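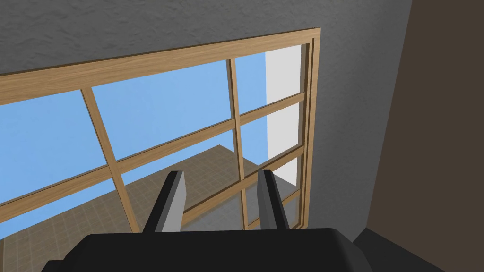 Showing the robot how it's done: tips for teaching by remote control

I love this part of the job! Marlies Trummer and I have steered the arms through 409 practice runs in the Prantl simulated house, and these are the habits we'd pass on to anyone starting with hand controllers.

Warm up with the fingers open. Close them, open them, turn each wrist both ways, and only then press record. A clumsy first minute will end up in your demonstrations otherwise (ask me about the first 40).

Go slower than feels natural, but don't stop dead in midair. The robot copies hesitation just as happily as it copies a good grasp, so if you get lost, scrap the run and start over.

Small things on furniture are the best practice there is. Come in from above, line up both fingers, then lower. If two things stand close together, take the one with more open space on its free side first, and keep the other arm parked well back.
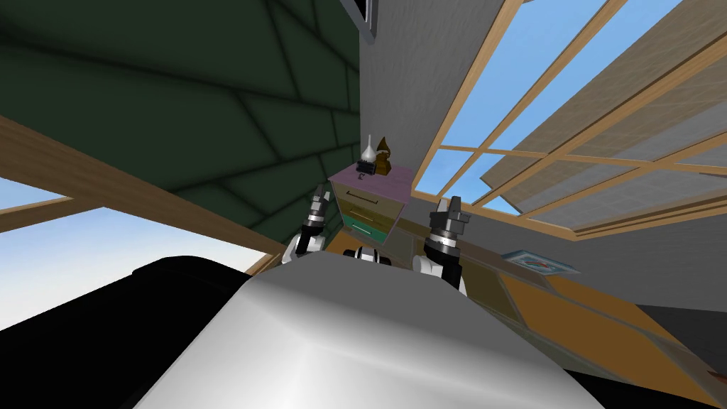

Both arms up, with the dresser between them and the gramophone on top.

Vary your starts! Shift the base a little, turn it a little, begin with the left arm for a while. Waltraud Ortner kept 198 of our runs for her training set and the ones she liked best all began from slightly odd spots.

Wrist view or body view? Use the wrist view for the last few inches and the body view for everything before that. Switching in mid-reach takes getting used to, so try it on a big, easy drawer handle first.

Save the bad runs in their own folder, with a word or two on what went wrong. "Bumped the top drawer" is plenty.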